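Robots, Free Coffee, and One Slow Elevator

I drove 70 miles to the Femmont open day in March because Yuxi Shi told me there would be robots. She did not mention the parking, or the 140 people ahead of me at the coffee urn.

The big machines lived behind glass and had their own lighting. I gave them 2 minutes. Then I found the printed arm on a table in the back, and I stayed until they started stacking chairs. Yuxi explained the joints to me twice. I nodded twice. A man next to me asked if it could fold shirts, and she said "no" so kindly that he thanked her.
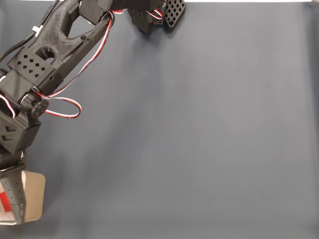
Black printed arm, red and white wires, something beige in its grip.

I came home with a tote bag and firm opinions about cable ties.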